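Jan 12, 2020
Sesstead, kitchen bench, Okus arms

Carried over from the last page: the log is now complete for the oven task. 200 attempts, 133 finished without a hand on anything. I am writing both numbers down here because the slide for Fragkou had only the second one turned into a bar, and the bar looked very tall.

Setup unchanged since the bench was last leveled. Plate at the back with the ketchup bottle lying across it, a strawberry either side, orange slice, colander and green cup to the left, blue bowl near the oven. Toy food throughout. Oven is where Bastian wants it, door toward the middle of the table.
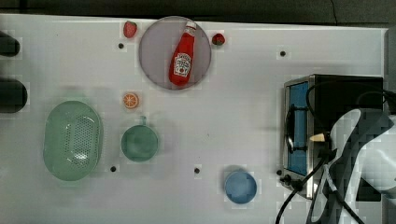

Bench from overhead, right arm over at the oven.

What I keep coming back to is that the bench has none of the things that make the Urkau kitchen slow. I spent a morning there before we started and most of what I saw was people working around each other. Someone needs the oven, someone else has parked a tray in front of it, a third person moves the tray without being asked. Cold plates get swapped for warm ones. We have written "oven loading" in the project plan as if it were a job that a person has. At Urkau it takes up the gaps in four other jobs.

Heike Schmieder asked them there what they would do with the time if the arm loaded the oven. Long silence, then one of the cooks said "watch the arm." I wrote it down as a joke and I now think it was an estimate.

On labor, then. The plan says the arm frees one person at lunch. Our own log says otherwise. For every session we have had 2 people at the bench, one on the stop button and one putting things back. Bastian Hagedorn says this goes away once the software settles. Maybe it does. But putting things back is work and no one at Fragkou has said whose work it will be. My guess is it lands on whoever is lowest paid and standing nearest, and that it won't appear in anybody's job description until somebody complains.

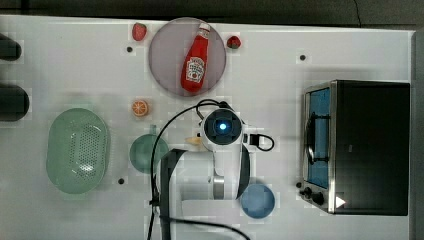

I timed the resets, which I should have done from the start. Longest one was 14 minutes, and most of that was deciding whether the arm was in a state where we could reach in. We are engineers with a laptop open and we still stood there looking at each other. In a lunch rush a cook is going to reach in.

Cables. They are fine on the bench because all of us know where they run and step our hands around them. Heike wants them sleeved before anyone outside the group touches the table. Agreed, and I'd go further: I don't want a visitor day until it's done.

Second thing on people. The training note says kitchen staff will "teach the system new items in spare moments." I read that out loud to Heike and she laughed. If they had spare moments there would be no case for the arm. Teaching also needs someone patient, which means it will be the good ones taken off the line, and the line gets worse while they do it. Not costed anywhere that I can find.
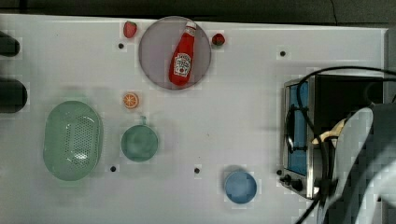

To be fair to it (Bastian reads this book): the oven reach has come a long way. In the early sessions I wouldn't have let it near a glass door. And there is one part of the Urkau job that I'd happily give to a machine, the leaning in over a hot oven, which two of the cooks have the forearm scars to show for. If the pitch were only that, I would sign it. The pitch is headcount – and the headcount number came from a spreadsheet before any of us had stood in the kitchen.

Bastian's reply, for the record: every tool looks like extra work in its first year, and the dishwasher did too. My reply to that: the dishwasher has a door that locks, and you don't need a second person to stand beside it.

We left it there. He is running the other overhead view next to see whether the usual one is hiding near misses at the oven.

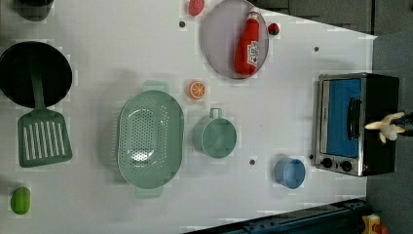 To do

Heike: sleeves on the cables. Ask Urkau who resets the thing, by job title.

Bastian: put the 200 on the slide next to the 133. Same font size.

Me: go back to Urkau in April for a full lunch and sit by the oven. Write up reset times as a separate table so they can't be averaged into the rest. Find out who wrote "spare moments."

Open: does a handled failure count as a failure if the cook fixes it in two seconds and never mentions it? We log it as one. Fragkou's sheet has no column for it.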